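Chamado 769 - Dobra e triagem de malhas
Aberto por: Loubna Helmy (acabamento, Sodiline)
Responsável: Rachid Kettani
Prioridade: média (era baixa até o gerente passar por lá)
Estado: em acompanhamento

Loubna Helmy, 5 de novembro de 2023
Desde a atualização de outubro, o sistema classifica toda malha de tranças como "peça amassada" e manda de volta para a minha mesa. Ontem voltaram 29. A tela agora me chama de "supervisora de exceções". Continuo dobrando suéter, só que com cargo.

Rachid Kettani
Reproduzido. Baixei o limiar de relevo de 700 para um valor menos ofendido com tricô. Anas, preciso de uma pega em malha grossa para comparar.

Anas El Khatib
Segue a pega. Reparem que o tecido se junta entre os dedos, e é esse volume que o classificador lê como defeito.

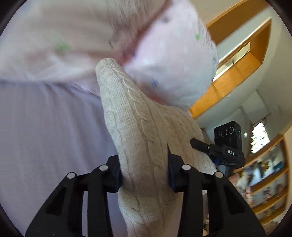

Anexo 1: malha bege de tranças presa entre os dois dedos da garra.

Rachid Kettani
Confirmado. A trança já tem relevo, apertada tem mais. Separei o perfil "malha grossa" do perfil "lisa". Favor testar no próximo lote da Demier.

Loubna Helmy
Testado. Voltaram 2, uma delas com razão. Outra coisa: o manual diz que a operadora "pode intervir a qualquer momento", mas o botão de pausa pede senha de supervisor. Sou supervisora de exceções, serve?

Rachid Kettani
Não serve. Abri pedido de permissão com a Anahera Bright. Mantenho o chamado aberto até ela liberar.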